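3.2 Table items and placement

The items on the table were chosen from the Claketti set, which has 12 pieces of tableware and small seasonal decorations. Each layout in this part uses one plate, one mug and two decorations - the plate is always put down first. We wanted to know how people judge the free space near a plate when the other items have a soft, rounded shape. The layouts were prepared in September and use the same white tabletop.

Figure 4. Lavender plate, pale teal mug and two orange-and-white pumpkin-shaped pieces on the white table.
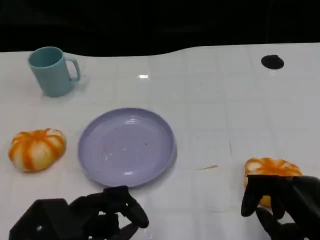 Why is the plate put down first? The place of every other item is measured from its center, so it must be fixed before the rest.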